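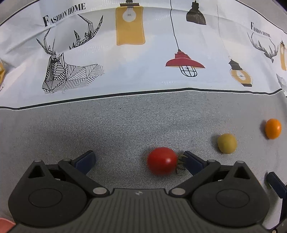

Zikik Garden Gallery
Small Tomatoes: Color at Picking
Posted 3 Sep 2021

The Zikik plot grew two small-fruited tomatoes this season, Grekinen and Grellis, both from Hwang seed. This page covers Grekinen. It is a round to slightly oval fruit on a tall vine, and it ripens over a long period, so one picking usually includes fruit at several stages.

Color names on this page are the ones used in the plot log. They refer to skin color only. Firmness and taste are recorded separately on the tasting sheet.

Three stages, gray cloth
Grekinen in red, orange and yellow-green. The red fruit is the largest of the three and has its calyx attached.

Red
Full color, glossy skin. Fruit logged as red goes to the kitchen the same day or is kept for seed. The calyx is left on when it comes away with the fruit. Thin, pointed sepals are normal for Grekinen; Grellis has shorter and broader ones.

Orange
Logged as orange when no green is left at the shoulder and the skin has not reached red. In the plot log this stage is short in warm weather and long in cool weather. Fruit at this stage travels better than red and is the one we pick for giving away. Grekinen can be slightly oval at any stage, and shape is not used for grading.

Yellow-green
Logged as yellow-green when the skin has lost its solid green but shows no orange. Fruit is taken at this stage only when a truss is damaged, when rain is forecast after a dry week, or when the vine is being topped. It is ripened indoors in a single layer, out of direct sun. Sorting is done every second day, and soft fruit is removed.

Size and color
Size is not a guide to ripeness in this variety. Fruit at the stem end of the truss sets first and often ends up larger, and it also colors first, so the two are easy to confuse. Late trusses give small fruit that turns fully red.

Background cloth
Gray is used for color comparison. The plot log was started on a white tray, and yellow-green fruit was hard to separate from pale yellow in the pictures. A green mat was also tried and dropped, as it made orange fruit look redder than it was. The weave of the present cloth keeps round fruit from rolling. The white printed panel is left in view when there is room for the fruit on the gray part.

Light
Color was graded in daylight, in shade. Under warm indoor bulbs the orange and red grades run together, and fruit graded that way in the first week was graded again outdoors. Glossy skin shows a bright highlight under almost any light. Judge the color from the side of the fruit, away from the highlight.

Growing notes
Bed length: 11 feet, one row.
Support: single string per vine, side shoots removed weekly.
Watering: at the base, early morning.
Feed: started when the second truss set fruit, stopped in September.
Highest temperature for fruit set noted in the log: 80 °F in the shade. Flowers opened on hotter days than this were dropped more often.

Picking notes
Total fruit logged for the season to date: 3,814, both varieties, all stages. Of these, 700 were taken before full color. The split between varieties will be added when the vines are cleared.

Pick by bending the stalk back at the joint above the calyx. Pulling straight down tears the skin near the stem on red fruit. Torn fruit is used the same day and is not logged as stored.

Storage
Red: kitchen counter, two to four days.
Orange: counter, up to a week.
Yellow-green: single layer in a cool room. Stages are kept apart so that soft fruit is easy to find.
None of the three grades is put in the refrigerator before it reaches red.

Seed saving
Seed is taken from red fruit only, from the second and third trusses. Pulp is left in a covered jar for three days, rinsed in a sieve and dried on a plate. Paper towels were used last year and had to be planted along with the seed. Packets are labeled with variety, truss number and year.

Grellis will have its own page once the last trusses have colored. Corrections to the stage names can be left in the comments under the plot log.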